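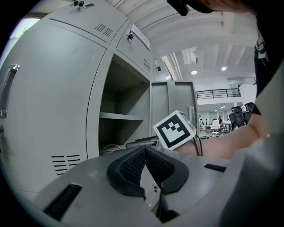 Students collect gripper data for May contest

Reading time: 1 min

Members of the Ratham student robotics club have started recording training data for the arm they plan to enter in a regional contest in May. The club calls the project Surik.

The recordings are made with hand-held grippers. A student carries the tool and does a task by hand, and the club later uses the video and motion data to teach the arm the same task. Cubes printed with black-and-white markers help the software work out where the gripper is.

The club had 213 usable recordings as of Saturday, February 26, 2022. Team lead Ilaria Bortolotti said the goal is 1661 before the end of the semester.

"Opening doors and picking things up off a shelf are the two big ones for us," she said. "We throw out anything where the tracking drops."

Thaís Bastos handles the software, and Dalibor Baláž is rebuilding the arm's wrist after a gear failed in testing. Their adviser, Přemysl Jurčo, said the club has 34 members this year and is still taking new ones.

Students who want to join can sign up at the Milero lab. No experience with robots is needed.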